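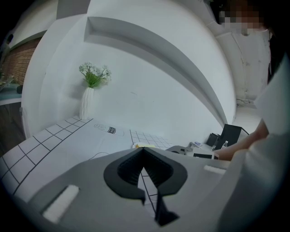 Table, grid cloth on, flowers at the back, white bottle on its side.

28 Apr 2022

Breakfast table notes. I really like this grid cloth! The black lines on white make it so easy to say where a thing goes, and Soo-ah Son and I have stopped arguing over "a bit left of the plate." Ordered a second one from Pralley, 482 with shipping, same print I hope.

The vase stays. Helmi Aaltonen wanted it on the ledge, but little white flowers against a white wall look lovely where they are, and the greenery gives the eye something to land on. Change the water tomorrow.

To do: find a home for the screen and boxes on the right side, they eat up table we could lay for another person. Ask Miklós about the low cart.

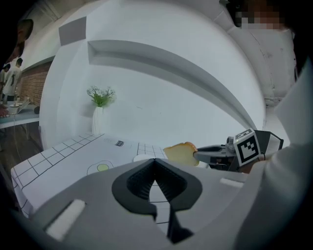 1 min read

Toast day, my favorite. The slice over the cloth has just the color I was after, golden at the crust and still pale inside. Bread is the Arellano white loaf, toaster on 4. Do not go to 5, Ha-rang tried it and we had to open both doors.

The round white plate goes by the fried egg printed on the cloth. I love that egg. Plain plates only from now on, the flowered ones fight with the lines.

Still open: butter dish or no butter dish? I say yes, with a lid. Crumbs get shaken off outside, cloth rolled and never folded, the creases took ages to iron out last time.

Codau workshop notebook | Questions: Uthai Srithong, ext. 606 | © 2022 | Back to top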